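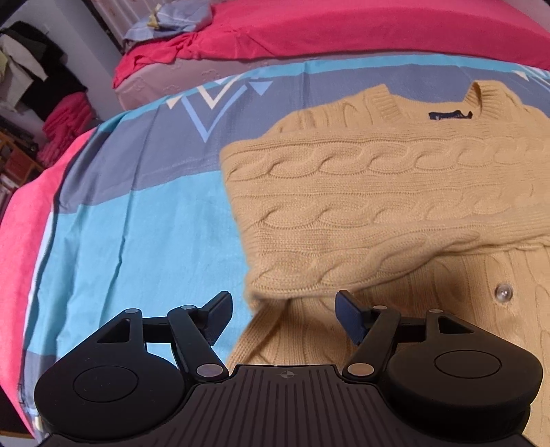 Bedroom textiles, Room 6, Otdale Residence. Knitwear is to be laid out on a made bed for inspection and the collar label left facing up. The tan cable-knit had one sleeve folded across the body. Bedding at the foot of the bed: to be squared off and kept clear of the floor.

Checklist, October
Seams and cuffs: satisfactory.
Buttons, pull test: satisfactory. Record under item 97. 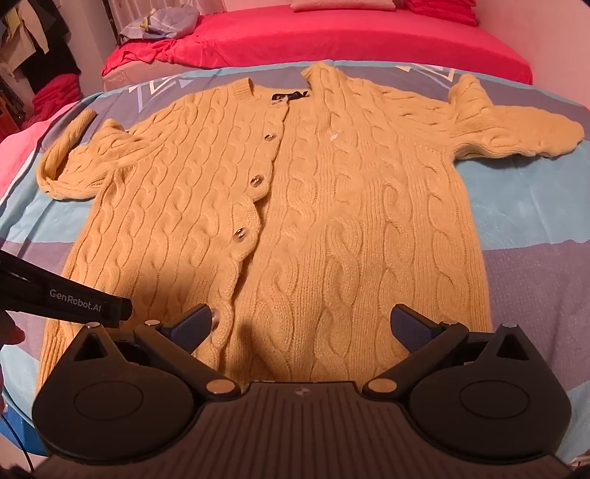
Lint and loose fibres: remove by hand before storage.
Colour transfer to bedding: none recorded.
Walkway beside bed: clear.
Follow-up: 2 spare hangers required.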